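Section 4: Setting Up Your Towel Folding Table

Welcome to the fun part of the Orketano home linen guide! A good folding spot makes laundry day so much nicer, and you probably own everything you need already.

Before you start

Pick a table you can walk up to from at least two sides. Wood is lovely for this because a towel slides just enough when you pull it straight. Wipe the top with a barely damp cloth and let it dry.

Caution: Check the tabletop for splinters and rough spots. Looped and nubby fabrics catch on everything, and one snag can pull a whole row.

Laying out the towel

1. Shake the towel hard, twice, holding it by the short end. (Do this away from your coffee!)

2. Lay it on the table with the hem facing you or along your left side. The hem is your straight line, so keep it where you can see it.

3. Smooth the pile with a flat hand, working from the hem outward. Thick fleece likes to bunch in the middle, so take your time.

4. Leave a strip of bare table showing on one side. You'll want that space when you turn the first fold. 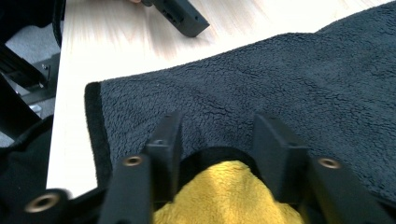 5. Bring one long side over to the middle, then the other on top of it. You now have a long strip in thirds.

6. Fold the strip in half, hem to hem, and then in half again. Pat it down and admire it for a second. That soft, rounded edge is what goes to the front of the shelf!

Note: Dark towels shed for the first few washes. Fold them before your light ones and keep a lint roller nearby, or do the two colors on separate days like Nerea Soler, who wrote the first version of this section.

Note: Heavy towels (anything over 528 grams) stay flatter if you skip the last fold and roll them up instead. Aslı Altıntaş tested this on the whole Choi bath range and we're both converts.

If the folds won't stay put

Let the towel rest flat for a few minutes and try again from step 3. A towel that is still a little damp will never fold neatly, so give it more time on the line if the hem feels cool.

Go on to Section 5 for hand towels and washcloths.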